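Automação e Robótica – Apontamentos da aula 9
Visita ao laboratório da Jolosik (março)

Fomos recebidos por Armelle Collet, responsável pela área de manipulação. A demonstração decorreu numa bancada de cozinha montada para ensaios, com objetos domésticos e fruta de brincar. A tarefa apresentada foi a transferência de peças entre um prato e uma tábua de corte.

Conceitos a rever antes da ficha 3: pinça de dois dedos, altura de aproximação, planeamento de trajetória.

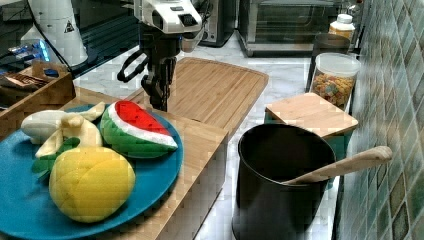
Fig. 1 – Pinça vazia sobre a tábua de bambu; à esquerda, o prato azul com três frutas de brincar.

Notem a posição dos dedos, logo acima da superfície. Um erro pequeno na altura estimada provoca contacto com a tábua. A forma das peças também conta: uma fatia em cunha admite menos pontos de preensão do que um corpo arredondado.

Para entregar: esboço da sequência de movimentos, com os estados da pinça em cada passo. Dúvidas com Covadonga Campos.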